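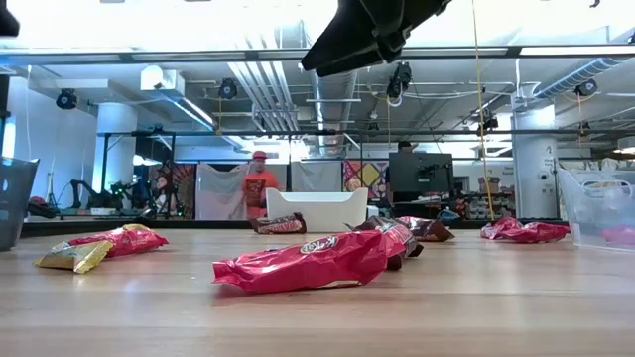

Le grand tri du tiroir à goûters : notre galerie

Il y a des après-midis de rangement qu'on repousse pendant des semaines et qui finissent par être les meilleurs du mois. Celui de mars entre dans cette catégorie ! Lucimara Assunção avait lancé l'idée un peu avant 16 h, en ouvrant le fameux tiroir de l'atelier Plevent (celui qui ne ferme plus depuis l'hiver) : et si on sortait des friandises sur la grande table, et qu'on leur trouvait enfin une vraie place dans des bacs ?

Il faut dire qu'on en consomme, des barres chocolatées et des sachets. À Plevent, la pause de l'après-midi est sacrée, et chacun a ses fidélités : les inconditionnels du caramel, ceux qui ne jurent que par le salé, et la petite bande du fruit acidulé qui se fait toujours entendre au moment des commandes. La dernière chez Macedo, l'épicerie en gros du bas de la rue, est montée à 80 euros, et on en est ressortis avec deux cartons bien lourds. Autant dire que le tiroir n'avait aucune chance.

La table, d'abord

C'est mon meuble préféré de tout l'atelier et je ne m'en cache pas. Du bois clair, de longues lames côte à côte, un veinage qui change d'une bande à l'autre et quelques nœuds plus sombres par endroits. On y a déjà fait de la reliure, des maquettes, un repas de Noël pour tout l'étage... et les couleurs des emballages ressortent tellement bien dessus ! Le jaune surtout. Un simple petit emballage jaune posé là et on ne voit plus que lui. 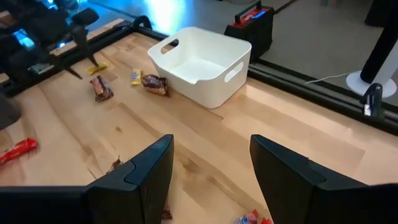

Pour la méthode, on avait commencé par se disputer gentiment. Par couleur, c'est joli mais personne ne s'y retrouve au bout de deux jours. Par marque, il faudrait une étagère entière. On a fini par adopter le classement de Lucimara, qui est d'une simplicité désarmante : ce qui se mange en deux bouchées d'un côté, ce qui se partage de l'autre. Les barres dans le premier groupe, les sachets dans le second. Les cas limites se règlent à main levée (et les débats sont passionnés, croyez-moi).

Les bacs

Le blanc est le chouchou. Rectangulaire, ouvert sur le dessus, avec ses poignées ovales découpées dans les petits côtés : on l'attrape d'une main et on fait le tour des bureaux avec. Il vient d'un lot Porora récupéré lors du déménagement de Lunbridge, et il avait servi jusque-là aux tubes de peinture. Un bon coup d'éponge et le voilà reconverti dans la gourmandise. Le bac transparent a son charme aussi, on devine ce qu'il y a dedans et ça évite bien des fouilles. 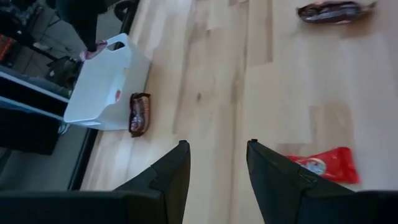
Faut-il aplatir les sachets avant de les ranger ?

Mieux vaut les laisser comme ils sont. Un sachet de chips aplati, c'est un sachet de miettes ! On les met debout, serrés les uns contre les autres, le haut vers soi pour lire l'étiquette. Les barres, elles, se couchent très bien en deux couches, les plus longues dessous.

Le moment où ça prend forme

Mon passage préféré, c'est quand les premières friandises vont au bac et que d'autres attendent encore sur le bois, chacune dans son coin. On a envie de tout redisposer, de mettre le rouge à côté du brun, de garder le lilas pour la fin. J'avoue que j'ai traîné exprès à cette étape.
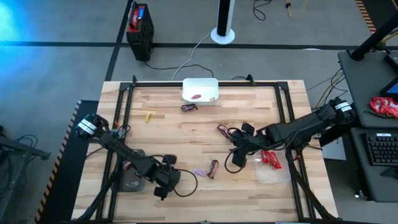 Du rouge et du jaune dans le bac blanc, le lilas encore sur la table.

La prochaine fois, on s'attaque aux thés et aux tisanes. Lucimara a déjà mis de côté des boîtes en fer de chez ses parents, et si vous avez chez vous de petites étiquettes à ficelle dont vous ne faites rien, on vous les prend avec joie : déposez-les à l'entrée de l'atelier, sur le rebord de la fenêtre.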